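Tasstead Community Help
Film and Television Desk

How are films chosen and classified for a community screening programme, and may a local group override the national age rating?

Posted by Dorottya Kerekes
2023-05-02

I write on behalf of the Carnus Film Society, which presents a monthly programme in the upper hall at Tasstead. Our audience is made up largely of families, and the hall seats 100 persons when the side doors are kept clear.

In November we intend to open our winter season with a family comedy. The film we have in mind carries a certificate indicating that it is generally suitable for children of eight years and over, but that parents should consider whether the content may upset younger or more sensitive children. A number of our regular families attend with children of five or six. Two members have asked that we advertise the film as suitable for all. A third has asked that we refuse admission to any child under eight. The film itself is mild. There is some slapstick, one fall from a height played for laughter, and a passage in which a pet is lost for several minutes and then found.

I should be grateful for guidance on the following matters. First, whether a society such as ours has any power to set aside the certificate printed on the disc. Secondly, whether we may publish our own advice alongside it. Thirdly, how other societies describe a film in their printed programme so that parents know what to expect without having the whole story told to them. Our present programme notes run to one paragraph and are taken, I regret to say, from the back of the box.

I should add that we hold a licence for public showing from a distributor, and that the licence says nothing on the subject of age.

Reply from hallkeeper_north

You can't change it. Whatever is on the disc is what you have to show it under. Put the certificate on the poster and let the parents decide. We have done it that way for years and have never had a complaint, apart from one about the heating.

Reply from Programme Secretary, Erkedia Film Circle

The enquiry raises three separate points and I shall take them in the order in which they were put.

On the power to set aside a certificate: the position depends on the nature of your premises. Where a hall is licensed for the showing of films to the public, the conditions of that licence will ordinarily require that children be admitted in accordance with the certificate given by the national classification body or by the licensing authority itself. It is therefore the authority, and not the society, that may vary a certificate for its own area. This happens seldom. A society that wishes to see a film reclassified locally must apply in writing, well ahead of the date, and should expect to be asked for a copy of the film and a short account of its contents. For a mild comedy of the kind described, I would not think the exercise worthwhile.

It should be noted that the certificate in question is advisory and does not bar a younger child from attending. Your members appear to be divided between two courses, neither of which is necessary. To advertise the film as suitable for all would be to state something the certificate does not say, and I would advise firmly against it. To turn away a child of six who has come with a parent would be within your rights as a private society, provided that the rule had been published beforehand, but it would be stricter than the certificate requires.

You should also establish whether your hall holds a licence of its own or whether your screenings take place under some exemption. Certain showings by bodies that do not trade for profit are treated differently. The letting agreement for the hall should state the position. If it does not, the licensing officer of your local authority will be able to tell you, and you should ask for the answer in writing.

On the second point, there is no objection to a society publishing its own advice, so long as it is plainly marked as such and stands beside the certificate and not in its place. Our own programme prints the certificate first, in the same size of type as the title. Beneath it we set a line headed "The Circle's note", which is written by a member who has watched the film from beginning to end within the current season. We do not permit a note to be written from memory. Films seen in childhood are often remembered as being a good deal gentler than they are, and we once described as "delightful for the very young" a picture containing a house fire.

On the third point, the following practice has served us well. The note names the kind of thing that may trouble a child and says how long it lasts, but does not say to whom it happens or how it ends. In the present case one might write: "Contains comic falls and a short passage of worry about an animal, which is happily settled." Some of our members feel that the last four words give too much away. Parents of small children have told us that those are the only words they read.

A note should not pass judgement on the quality of the film. Where the society wishes to recommend a picture, it may do so in the paragraph above, over the writer's name. A reviewer may call a family comedy coarse, or find that the jokes meant for adults fall flat, and still be of the opinion that children will enjoy it. Those are matters of taste and should be kept apart from matters of suitability. I mention this because the two are very often run together in material copied from the packaging, whose purpose is to sell the disc. You may also find that the wording on the packaging is protected, and that you need permission to reprint it.

For the paragraph itself we ask contributors to give the title, the year, the running time, the country and the language, followed by the opening situation of the story and a sentence or two on the manner in which it is told. We ask that nothing be revealed from the second half. Contributors are reminded that a comedy is badly served by having its jokes repeated in advance.

Lastly, the question of running time deserves more attention than it commonly receives. A film that is entirely suitable in content may be too long for a child of five. We now print the time at which the film will end, including any interval, and this has reduced the number of families leaving early.
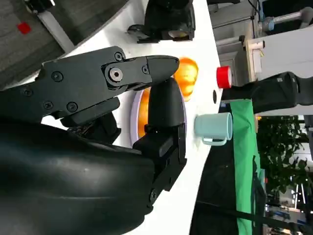 Black gripper with its upper and lower fingers, close to a plate. Erkedia Film Circle, members' page.

Should the Carnus Film Society wish to see our form for programme notes, it may be requested through this site under reference 1356. The form is a single sheet and may be copied freely.

Reply from Ostapchuk

I agree with the greater part of the reply above, but would offer a word on behalf of the member who asked for children under eight to be refused. It may be that the concern is with noise and not with content. In our experience the two are frequently confused when a rule of this kind is proposed. If that is so, the better remedy is to hold two showings. We present family films at an earlier hour, at which talking and moving about are accepted, and repeat the film in the evening for those who prefer quiet. The licence fee for a second showing on the same day was, in our case, lower than for the first, though this will vary with the distributor and should be confirmed before any date is printed.

I would also suggest that whoever is on the door be given a copy of the programme note. Parents will ask at the door whether the film is frightening, and it is undesirable that they should receive a different answer depending on who happens to be taking the tickets. We had seven people on our door rota last season and, on the evidence of one evening, seven opinions.

With regard to trailers and short films shown before the main feature, please bear in mind that each carries its own certificate. A family film preceded by an unsuitable trailer will bring complaints, and those complaints will be justified. Discs sometimes play trailers without being asked to, so the disc should be tried in the hall's own machine beforehand.

Further note from Dorottya Kerekes

I am obliged to all who have replied. Our letting agreement has been consulted and refers to a licence held by the hall, a copy of which has now been requested. We shall print the certificate as it stands, with a note of our own beneath it, and the proposal for two showings will be put to members at their next meeting. I have asked for the form under the reference given. The member who raised the matter of admission has confirmed that noise was indeed the chief concern, together with the eating of crisps.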